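Workshop and Kitchen Tips: Living With a Clip-On Gripper Kit

Posted 2 December 2018

A few readers have asked whether the Plutuda gripper kit from Storncombe is worth putting on the bench. I've had one since August. It sells for $516 with the two-finger jaw and $1015 if you want the motorized arm as well, and I bought the cheaper one with my own money. The brochure says it will "take over the fiddly jobs in any home workshop." I have my doubts, but there are ways to get your money's worth out of it, and a few ways to save yourself some grief.

Don't start with glass

The quick-start card suggests a drinking glass as your first pick-up. Use a rolled-up tea towel. It won't roll away and it won't matter when you drop it, which you will. After that try a wooden spoon, then a tub of yogurt with the lid on. I left glass alone for the first month and have seen no reason to hurry since.

Set the grip lower than the chart says

The chart in the booklet goes up to 20 and recommends the middle of the scale for household objects. That is enough to dent a cardboard box of screws. I keep mine at the bottom third and creep up one notch at a time. Soft fruit is hopeless at any setting, whatever the sales page claims about peaches.

Work over something pale

An old white sheet of shelving or a big plastic cutting board makes a good surface. Dropped screws show up, and so do the crumbs that come off the pads as they age. A patterned tablecloth hides everything until you kneel on it.

Look over the fingers before you switch on

Open the jaws wide and look at each finger in good light. Go along the seams where the pad meets the block, check the edges of the pads for fraying, and look for any loose end of wire hanging where it could catch on the work. With the power off, see whether the pads shift under your thumb. Replacement pads from Storncombe are $33 a pair, a bit rich for what you get — and the colour choice is green or green.
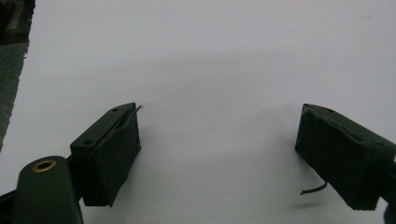
Keep the pads clean, but not too clean

A barely damp cloth is plenty. I tried dish soap once and the pads were slippery for two days. Flour is the worst offender in the kitchen, sawdust in the shop. A dry toothbrush gets both out of the texture without lifting the edges.

Skip the Climum add-on

Climum is the phone app that is supposed to remember your settings for different objects. It remembered mine until the first update. A strip of masking tape on the handle with the numbers written in pencil does the same job. The paper logbook from Arellano that some shops bundle with the kit is fine, if you like logbooks.

Should you buy one?

If your hands are sore and you want help holding small parts while you glue or paint them, try to borrow one first. For everything else, a bench vise with scraps of felt in the jaws costs far less and never needs charging. Mine gets used for dipping small parts in varnish — a job it does well enough — and spends the rest of its time on the shelf beside the paint thinner.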